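Reviewed 8/24/23

# Nerkura 743 water-activated tape dispenser

The Nerkura 743 is a manual bench dispenser for gummed paper tape, sold by Stollholm. I bought one in March to replace a Chauhan unit with a worn feed wheel. It has now sealed 1,112 cartons at a two-person mail-order bench. Nerix supplied the tape, in the reinforced 3-inch grade.

**Feed.** One pull of the lever gives a length set by a sliding stop. Repeatability is good at the short settings. At the longest setting the strip comes out up to half an inch short if the lever is pulled slowly. A steady, quick stroke fixes most of this. The old Chauhan did the same thing, only worse.

**Wetting.** Two brushes sit in a removable tank. Coverage is even across the full width once the brushes have soaked for ten minutes. Skip the soak and the left edge stays dry. The top plate has no heater, so in a cold room the glue takes longer to grab. Tap water leaves scale on the brushes, and mine needed a vinegar rinse every 500 cartons.

**Cutting.** The blade is a plain guillotine that fires on the return stroke. It went dull at the edges after the first few rolls of reinforced tape and began leaving threads. A replacement costs less than a roll of tape and takes two screws. The screws are different sizes, and the manual does not say so.

**Bond.** Strips pulled after an hour tore fiber from new single-wall board. On reused cartons the result depends on the surface. Coated board and anything with old plastic tape on it should be wiped or avoided.

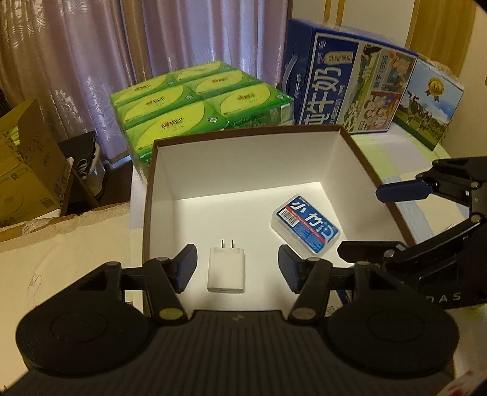 White-lined cartons gave no trouble as long as the tape went on the outer brown face. Folding a strip over onto the white side held less well, and a few ends lifted overnight.

**Noise and footprint.** The return spring is loud. The base needs rubber feet or a clamp on a smooth bench, and neither is included.

The counter on the side read 3,063 pulls at the time of writing, and the lever pivot has no play yet. Spare brushes were out of stock at Stollholm twice, so order a set with the machine.

Rating: 4 out of 5. One point off for the blade and the missing feet.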